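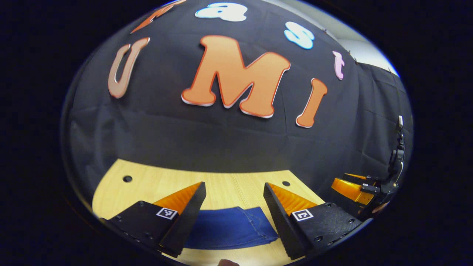 Mariama Quartey
Responsable du service linge et textile, résidence Skavthorpe

Ticket n° 448 - Pliage des pièces en denim, table de l'atelier
Date d'ouverture : dimanche 25 janvier 2026
Demandeur : Obadia Urio, équipe de l'après-midi
Priorité : normale
État : résolu, sous surveillance

Objet de la demande

Le demandeur signale que les pièces en denim bleu pliées à l'atelier ne tiennent pas leur format une fois rangées. Les piles s'affaissent vers l'avant et les pièces doivent être repliées avant la distribution. Le défaut n'est pas constaté sur les serviettes ni sur les draps, qui suivent pourtant le même circuit et sont pliés sur la même table.

Éléments relevés

La pièce est posée pliée sur le plateau de bois clair, le bord supérieur à peu près droit. Le tissu présente de légers plis et une couture traverse en biais la partie droite. Les deux trous ronds du plateau, l'un à gauche et l'autre à droite, restent dégagés au-delà du tissu.

Il a été demandé à M. Urio de préciser l'ordre des plis. Sa réponse est reproduite ci-après : « Je plie d'abord dans la longueur, puis je rabats le bas vers le haut. Je lisse à la main avant de poser sur la pile. Je ne regarde pas où tombe la couture. »

Hypothèses examinées

1. Humidité résiduelle. Kwabena Akpalu a contrôlé le lot concerné à la sortie du séchoir. Aucune pièce humide n'a été trouvée. Hypothèse écartée.

2. Hauteur des piles. L'étagère Madik accueillait jusqu'à 29 pièces par colonne. Une réduction de la hauteur a été essayée pendant deux services. L'affaissement a diminué sans disparaître. Hypothèse retenue à titre secondaire.

3. Position de la couture. Lorsque la couture se trouve en biais dans le pliage, l'épaisseur est inégale d'un côté à l'autre. La pile penche alors du côté le plus mince, et le défaut s'accentue à chaque pièce ajoutée. Hypothèse retenue.

4. Défaut de planéité de la table. Sólveig Bisgaard a vérifié le plateau au niveau. Aucun écart n'a été constaté. Elle rappelle que les deux trous peuvent servir de repères d'alignement, usage déjà admis pour les torchons.

Mesures appliquées

Les consignes suivantes remplacent celles affichées depuis le mois de mai :

- Étendre la pièce à plat et repérer la couture avant le premier pli.
- Ramener la couture parallèlement au bord long, puis lisser du centre vers l'extérieur.
- Aligner le bord supérieur sur la ligne imaginaire qui joint les deux trous du plateau.
- Alterner le sens des pièces sur l'étagère, une fois sur deux.
- Ne pas recouvrir les trous pendant l'alignement.

Les pièces destinées à l'annexe Irnarska sont soumises aux mêmes consignes. Les housses épaisses livrées par la maison Đorđević en sont exclues - leur pliage fait l'objet d'une fiche distincte.

Suivi

Réponse de M. Urio : les consignes ont été appliquées sur un lot complet. Les colonnes sont restées droites jusqu'à la distribution, à l'exception d'une seule, composée de pièces de tailles différentes. Il demande si le tri par taille doit être effectué avant ou après le pliage.

Réponse du service : le tri se fait avant le pliage, sur le chariot. Les pièces dont la taille n'est plus lisible sont mises de côté et remises à Lambros Vasilakis pour nouvel étiquetage.

Observation de Mme Bisgaard : l'alignement sur les trous demande un peu plus de temps aux agents qui débutent. Elle propose de tracer un repère au crayon sur le plateau. La proposition est refusée à ce stade, le crayon pouvant marquer les textiles clairs. Un ruban de coton fixé sous le plateau et ramené sur le dessus sera mis à l'essai.

Le ticket demeure sous surveillance jusqu'au prochain inventaire. Toute nouvelle pile affaissée est à signaler sous le même numéro, en indiquant la colonne concernée et le nom de l'agent ayant effectué le pliage.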